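Kevora Linen and Clothing Care Guide
Section 5: Folding and Storing Denim

This section covers jeans, denim shorts, denim skirts and unlined denim jackets. For shirts and knitwear, see Section 4. For drawer dividers and shelf inserts, see Section 6.

5.1 Before you start

You will need:

A flat table or counter, longer than the garment when it is laid out full length
The Kevora folding board (supplied with the Plandia drawer set; optional for denim)
A soft clothes brush
Small scissors, for loose threads only

Wipe the table and let it dry completely. Denim picks up crumbs and dust along the seams, and a damp surface can draw dye out of new fabric.

CAUTION: New dark denim can leave blue marks on unfinished or pale wood. Wash the garment at least once before folding it on a bare wooden surface, or put down a clean cotton sheet first.

CAUTION: Do not fold denim that is still damp at the waistband or pocket bags. These are the last parts to dry. Press the inside of each pocket between two fingers. If it feels cool, hang the garment up again and check it later.

5.2 Preparing the garment

1. Empty all pockets, including the small coin pocket.

2. Close the zipper and fasten the top button. On button-fly jeans, fasten the top and bottom buttons. The ones between can stay open.

3. Turn the garment right side out. If you store dark denim inside out to protect the color, turn it now and treat the inside as the outside in all the steps that follow.

4. Brush off lint, working from the waist toward the hem.

5. Check the hems. Trim single long threads close to the fabric. Do not pull them.

NOTE: A raw or frayed hem is part of the design on many garments. Leave the fringe as it is. Smooth it in the direction it hangs, and keep it away from zippers and from hook-and-loop fasteners on other clothes in the drawer.

5.3 Straightening the fabric

Line-dried denim is often slightly twisted, with the side seams wandering toward the front. Folding over a twist sets a crease that is hard to remove, so straighten the fabric before making any cross folds.

1. Lay the garment on the table with its length running away from you.

2. Fold it in half along its length. For jeans and shorts, bring one leg over the other. For skirts, bring one side seam over to the other.

3. Hold the fabric at both ends and draw it out firmly along its length. Use steady tension. Do not snap or jerk it.

4. Keep the tension on while you look at the long edges. If the two layers do not lie on top of each other, let go of one end, move the upper layer across, and draw the fabric out again.

5. Run your palm from the middle toward each end to flatten what is left.

A lengthwise fold does not always close neatly the first time. One layer may sit beside the other as a narrow strip with the table showing between them, and the end being held tends to bunch where it is gripped.
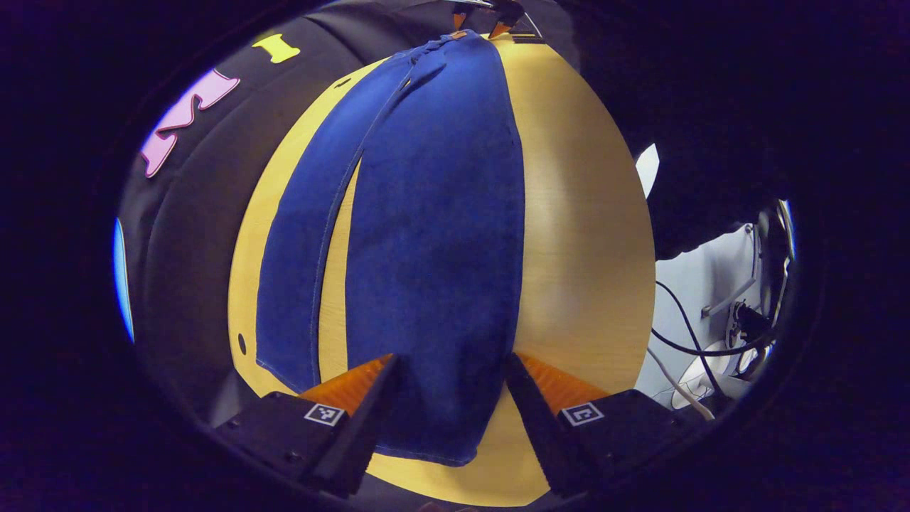 Soft creases running the same way as the fold can be left alone. Matos wrote in from the April trial to say that lengthwise creases had never bothered anyone in the house, but a diagonal one left under a stack for a week had needed the iron and plenty of steam, so the bunched end was now the first thing to be opened out and pressed flat by hand. We recommend the same order of work. Release the bunched end, spread it to its full width, and check the seam there before you go on.

6. If a seam runs diagonally across the gathered end, turn the end back until the seam lies in its normal position.

7. Flatten belt loops and tabs so that they point along the garment. A loop folded sideways leaves a square mark in the layer on top of it.

CAUTION: Do not stretch denim that contains elastic fiber. Check the care label. If elastane or spandex is listed, smooth the fabric by hand only and skip step 3.

5.4 Folding jeans

1. Start with the jeans folded lengthwise and straightened as described in 5.3. The seat seam will stick out as a small triangle at one side.

2. Fold the triangle in so that the long edge is straight.

3. Bring the hems up toward the waistband, stopping just short of it. Leaving a small gap here keeps the finished fold from getting too thick at one end.

4. Press down along the new fold with your forearm.

5. For shelf storage, fold in half once more. The jeans are ready to stack.

6. For upright storage in a Plandia drawer, fold into thirds instead of halves. Stand the bundle on its folded edge. If it falls over, the last fold is too loose. Open it and fold again, a little tighter.

NOTE: Wide-leg jeans may be wider than the drawer compartment after step 2. Fold the outer edge of both legs in by the width of your hand before going on to step 3.

5.5 Folding shorts and skirts

1. Fold lengthwise and straighten as in 5.3.

2. For shorts, fold in half once, hem to waistband. Do not fold into thirds. The bundle will be too short to stand.

3. For skirts above the knee, follow the steps for shorts.

4. For longer skirts, follow the steps for jeans. Where the hem is much wider than the waist, fold the extra width in first so that the long edges are parallel.

5. If the hem is frayed, turn the last fold so that the hem ends up inside the bundle. Loose threads are then less likely to catch when the drawer is opened.

5.6 Folding denim jackets

1. Fasten every other button, starting from the top.

2. Lay the jacket face down with the sleeves out.

3. Fold each sleeve straight across the back, then fold in the sides to meet at the center.

4. Fold the bottom edge up to the collar. Do not press the collar flat.

Jackets with a fleece or quilted lining should be hung. The lining shifts inside a tight fold and is slow to recover.

5.7 Loading drawers and shelves

Place the heaviest items at the back of the drawer and the lightest at the front. The Plandia deep drawer (part 211) is 80 cm wide and takes 2 rows of upright denim bundles. Leave enough room in each row to slide a flat hand between the last bundle and the divider. An overfilled row pushes the divider out of its track.

On open shelves, stack no more than 5 pairs of jeans. In a higher stack the lower pairs take on hard creases at the knee, and the stack leans when a pair is taken from the middle.

NOTE: Keep dark and white denim in separate rows until the dark items have been washed several times. Color can transfer in storage, mostly in warm or humid rooms.

5.8 Problems and remedies

The long edges do not line up after folding.
The garment is twisted. Unfold it completely and repeat 5.3 from step 2. If the twist comes back each time, the fabric was probably cut off grain. Line up the waistband and hems and ignore the side seams.

The bundle is thick at one end.
The hems overlap the waistband. Unfold one step and leave a wider gap.

There is a sharp crease across the leg.
Lay the garment flat, mist the crease with water, and smooth it by hand. Let it dry flat before refolding. Use an iron if the crease remains, at the setting on the care label.

Blue marks on the table.
Wipe right away with a damp cloth and mild soap. On oiled wood, use the Tusomow surface cleaner and test it first on the underside.

Threads keep coming loose at a hem that was not frayed when bought.
The hem stitching has opened. Repair it before the next wash.

Section 5 last revised 2021-05-13. Continue to Section 6, Dividers and Inserts.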